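**Skundora Stick-On Marble Panels — Light Gray / Charcoal**

Real marble is beautiful, cold and extremely heavy, and the person who sold you yours will not be there when you drop a jar of pickles on it. Skundora panels give you the veins without the freight bill. They stick to any flat, clean, dry surface, and they come off again in September when you decide you wanted terracotta after all.

Sold in boxes of 20 panels. One box does a small bathroom wall or one very ambitious closet. Offcuts can go inside a drawer, where guests will find them and think you have money.

**Colors**

- **Pernside Light** — pale gray, faint white veining. Our bestseller, mostly to people who asked for white.
- **Pernside Dark** — charcoal with lighter gray streaks. Hides dust, shows flour.

Most customers run Light up the walls and Dark underfoot. Henryk Głowacki in our Jarurville showroom did it the other way around at home and describes the result as "like living in a hat."

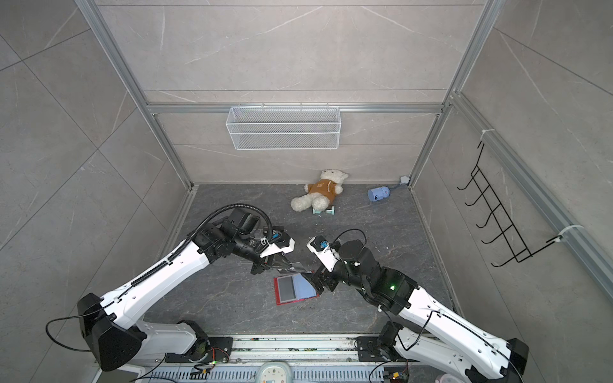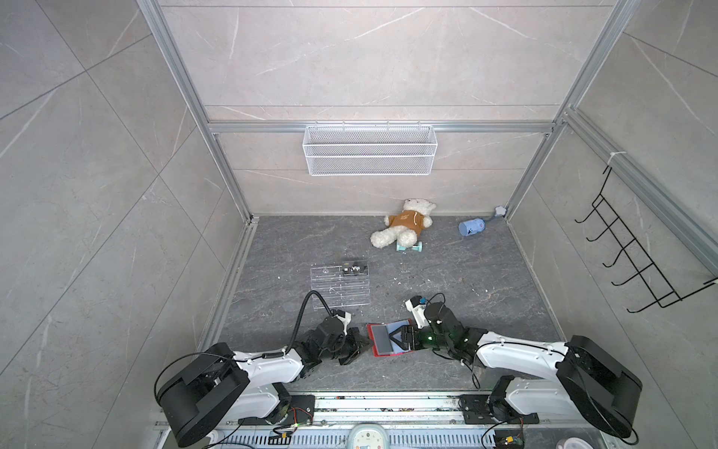 *Light gray marble pattern on the walls, darker gray on the floor.*

**Before you stick anything**

Wipe the wall with dish soap and water and let it dry overnight. Fresh paint needs longer. Peel back a hand's width of the liner, line up the top edge, then work down with the felt squeegee (included, and easily lost under the liner you just peeled off). Cut with a sharp blade. A dull one tears the pattern and your temper at the same time.

Not for use behind a stove, in a sauna, or on a ceiling. Precious Gatchalian on our help desk has taken the ceiling call more than once and would like a rest.

**Price and shipping**

$169 per box. Orders over $400 ship free. Single sample panels available on request — please don't request 20 of them, we can do the math.

**Returns**

Unopened boxes, 100 days. Opened boxes, write to Elfriede Ehlers, who is fair but asks for photographs.

Page updated July 5, 2025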